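Small electric screwdriver won't seat the lid screws on a gray project box

Posted by Princess Navarro, 07/07/2020

I'm putting together a few sensor boxes for the greenhouse at work. They are the plain gray plastic kind with a flat lid and a screw in each corner. I bought ours from Plarkari, and they come with short self-tapping screws that bite straight into the plastic posts.

By hand it takes me forever, so I picked up a pen-style electric screwdriver. The first two boxes went fine. On the next one the driver spun the last turn too hard and stripped the post, and now that screw just goes around. On another the lid sits a little high on one side and I can't get it flat.

Two things I'd like to know. Can I save the box with the stripped post? And is there a right way to use one of these drivers on plastic, or should I go back to the hand driver? The boxes need to keep out drips but they won't be under water.

rura_bench

Go back to the hand driver. Power tools and plastic don't mix. I stripped plenty before I learned.

gisofan1657

I don't agree with the post before mine. I close a lot of these boxes and I use a small electric driver for all of them. What matters is how you start the screw and when you stop.

The stripped post first. If the plastic is only worn and not cracked, cut a sliver of toothpick, put it in the hole with a drop of wood glue, let it dry overnight and drive the screw again by hand. It will hold a lid that you open once a year. If you open it more often, use a slightly thicker screw of the same length. If the post is cracked, get another box.

For the high lid, take all the screws out and look at the gasket before anything else. It is usually pinched or has come out of its groove at a corner. Press it back with a fingertip, all the way around, and set the lid down without screws. It should lie level by itself.

Then close it like this:

1. Put the box on a flat table with nothing under it. A folded towel feels safer but it lets the box tip.

2. Drop each screw in its hole and turn it backward by hand until you feel a small click. That is the screw finding the old thread. Then go forward two turns.

3. Hold the driver upright over the box, with the bit straight down in the screw. A slight lean is fine before you touch the screw, but straighten up before you press the button. 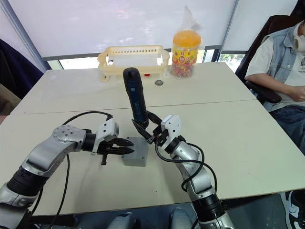
4. Run each screw down until the head is just short of the lid, going corner to opposite corner. Don't finish one side first – that is how you get a lid that sits high.

5. Finish by hand, a quarter turn at a time in the same order. Stop when the gasket starts to push back.

If your driver has a torque setting, use the lowest one. Mine is an old Biswas with no setting at all, so I let go of the button early.

Princess Navarro

Thank you. The gasket was out of the groove at one corner, and the lid sits flat now. I glued the toothpick in this afternoon and will try the screw tomorrow.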